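Okay, a thread about the Pruitt Road fire, because a bunch of you have asked and my thumbs can't keep up with the messages. I was out there as a neighbor and not in any official way, so please take it as one person's evening.

It started in the old Gekari feed warehouse, a little after 4 in the afternoon. I smelled it before I heard anything. I figured it was somebody's brush pile, we get those all July, and then the smoke went from white to a really ugly brown and I put my shoes on.

Pruitt got the first engine there and Stoltier sent 2 more right behind them. If you've ever wondered why the two departments drill together in the school parking lot on summer evenings (and block the good exit, yes, I know, I've complained too), well, I watched them hook up hoses like they'd been one crew their whole lives.

The tricky part was water. There's a hydrant at the corner of Dristivska Lane, but it's 582 feet from the loading dock and the line has to cross the road. So they shut the road down, and that's why so many of you were stuck at the light with your groceries melting. Sorry about the ice cream!

The fire chief told the folks standing by the fence that it looks like it began near a battery charger for one of the forklifts. They're still looking into it, so let's not go around saying it's settled. Everybody who was working got out on their own. One man was checked for smoke and went home to supper.

They moved 40 of us out of the houses on the downwind side, mostly to the church hall, where there was a fan and an enormous amount of lemonade. We were let back in by 9:30 that night. My curtains still smell like a campfire and I've washed them twice.

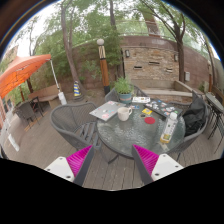 Couple of practical things while I have you. The town is asking people on the lane to rinse off porch furniture and anything the kids touch, and to keep garden vegetables out of the kitchen until they've had a good wash. Wear gloves for the gritty black stuff. Pets' water bowls too, please!

The relief jar at the hardware store is up to $1,690 for the warehouse workers who are missing shifts. That's in our little town, in one morning! It stays on the counter through the end of the month, and they'll take checks if you ask at the register.

Road's open again, one lane, go slow. If you're missing a gray cat with a torn ear, she's under my steps and she's eaten very well. Message me and I'll leave the gate unlatched for you.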